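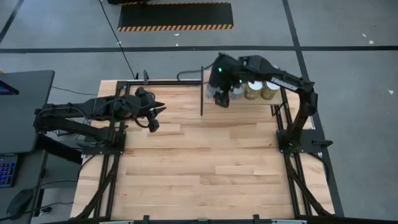
The table with both arms on. Cans are along the far edge.

07/06/2018

I came to the workshop early to have the table for myself. Both arms stay on their plates now, and I did not have to tighten any bolt again, so I will stop writing about bolts. I wrote too much about them last week.

The left arm I kept folded near the middle with the gripper open. I want to use it only when the right one behaves well. The right arm has the longer reach because I let it go up and over, in a high arc, and then down to the far side. Greer Aitken thinks this is a waste of movement. She would go low and straight. I tried to explain to her that low and straight is how I knocked the post in the first week, but my English is slow when I am tired and I think I only said "no, the post" three times. She laughed and made tea.

The Tenport controller is still set to 83 for the closing speed. I changed it to 3000 by a mistake in the wrong field and the program refused it, thank God. I must label the fields in my own language also.

After lunch we talked about cans. My idea is that the program should learn the rim and forget the label, but the labels have strong colours and the Baxter notes, page 426, say to begin with colour. I don't agree with the notes. Two cans of the same green can hold different fruit, and at home I would be angry to open pears when I asked for oranges.

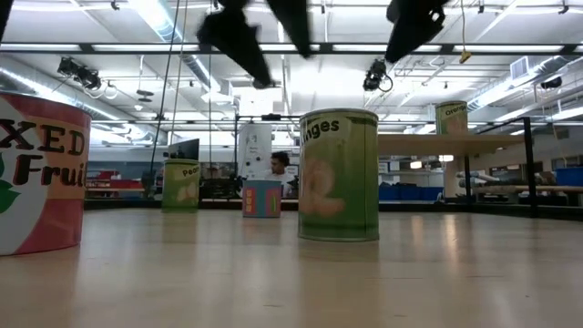
Fruit cans on the table, one more on the shelf, fingers above.

The shelf is my new worry. A can on the table is one height and a can on the shelf is another, and the fingers must come to it without touching the edge of the wood. I drew it on paper from the side and it looks possible. On paper everything of mine looks possible.

Greer says to leave the shelf until July and finish the table properly. She is probably right. I wrote it in the plan with pencil, not with pen.

To buy: cable ties, grey tape, a second mouse. To ask at Cluretti: if they sell the 2 small springs alone, without the whole kit.

My back hurts from bending to the low rail. Soup and bed.

Recent entries
Bolts, again
The first week and the post
Why I chose Pronotari for the arms
Learning to crimp with Greer

Contact | Copyright, all entries by the author | Back to top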